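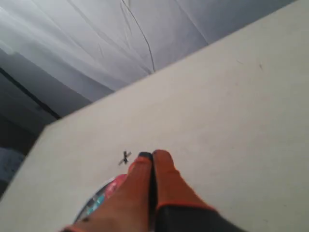

Mesance Tray Game: your questions

Home How to play Borrow a set FAQ Contact

I get a lot of the same emails about the tray game, so I've finally sat down with a pot of tea and put the answers in one spot. If yours isn't covered, write to me and I'll add it (I do check, usually after supper).

What is the tray game, in a nutshell?

It's the old party memory game. You put a handful of odd little things on a tray, everybody has a good look, a tea towel goes over the top, and you write down as many as you can remember. Then there are the variations, where something gets swapped or taken away while your back is turned, and those are the ones my family gets really loud about. Mesance is just me, my cupboard full of bits and pieces, and the sets I lend out by mail or from my porch.

Do I need a special tray?

No! Any tray with a bit of a lip will do. I'm fond of a round, shallow metal plate with a raised rim because a ball can't wander very far on it. The shiny finish is a bit of mischief too, since you get a smudge of colour reflected beside anything bright and people start second-guessing what they saw. If that bugs your players, use a wooden breadboard or lay down a napkin first. Florence Li, who plays with her grade twos, uses the lid of a cookie tin.

What sort of things go on it?

Small, sturdy, and not too much alike. A red ball is great, everyone gets the red ball. A turquoise dog chew shaped like a bone is great too, and kids find it hilarious next to the "serious" stuff. Then you want a couple of quiet ones. A plain wooden die and a rough grey block are my favourite quiet ones, and they're forgotten far more often than you'd think. Grown-ups are worse at the grey block than kids are. I have no explanation.

Is it fair to let things overlap?

I think so, as long as some of each thing is showing. Tuck the bone behind the ball, let the end of it rest over the corner of the block, and you've got a much better game than if it's all laid out in rows like cutlery. For very young players I do spread everything out, and I leave the ball off to one side where it isn't hiding anything.

Does the die have to be showing a certain number?

Nope, but you can use it for a sneaky bonus point. "Which number was facing you?" is a lovely tiebreaker. Just remember that people on different sides of the table will see different faces, and with three pips toward one player and a single pip toward the next, you'll get an argument. Réjean Boychuk wrote to say his house rule is that everyone looks from the same chair, one after the other. Very sensible. We still argue.

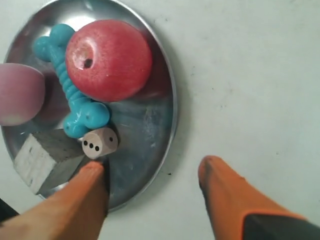

If you want to keep the peace, ask about colour instead. "What colour was the thing beside the die?" works from anywhere in the room.

How long should people get to look?

I give a slow count of thirty for adults and a full minute for kids. Some folks like a timer. I find the ticking stressful, but my brother-in-law says that's the point, so suit yourselves.

Can I use dog toys if there's a dog in the house?

Ha. You can, if the dog is in another room. Garnet Leclerc returned a set a bone short last December and included a very nice card signed with a paw print. I'd also keep toys that have been properly chewed out of the game, for everyone's sake.

Are the sets okay for toddlers?

Please don't. There are small things in every set, and a die goes into a mouth faster than you can get across a kitchen. If you've got a toddler about, make up your own tray from big stuff: a wooden spoon, a mitten, an orange.

What kind of table works best?

A pale, plain one, for clean-up more than anything. Little dark things that fall off the plate are easy to spot on a white surface, and very hard to spot on my mother's floral oilcloth. I do a quick sweep with my hand before I pack up, and you'd be surprised how often there's a twist of something or a crumb out in the middle that I'd have missed.

How do I clean everything before I send it back?

Warm soapy water for the rubber things, a barely damp cloth for anything wooden, and a soft brush for the rough block. Please don't soak the block or run the die through the dishwasher. The metal plate gets fingerprints the second you breathe near it, so don't fuss, I'll buff it up here.

What if we lose a piece?

It happens. Send me a note so I know what I'm looking for, and if you've got something about the same size kicking around in a drawer, pop that in instead. Half of my best pieces came to me that way.

How many people can play?

I've hosted up to 17, which was chaos and a lot of elbows. Six or so is comfy around one tray. For a bigger crowd, put out two trays with different things and swap halfway.

Can I suggest an object?

Yes please! I like things with a good shape that people will struggle to name. Tyson Petrenko suggested a bath plug and it has been a triumph, because at least one person per game writes down "thingy" and then demands the point. (House rule here: thingy gets half if you can draw it.)

Do you mail outside Canada?

Not at the moment, sorry. Postage on a metal plate is no joke. You can print the score sheets from the How to play page, though, and fill a tray from your own junk drawer.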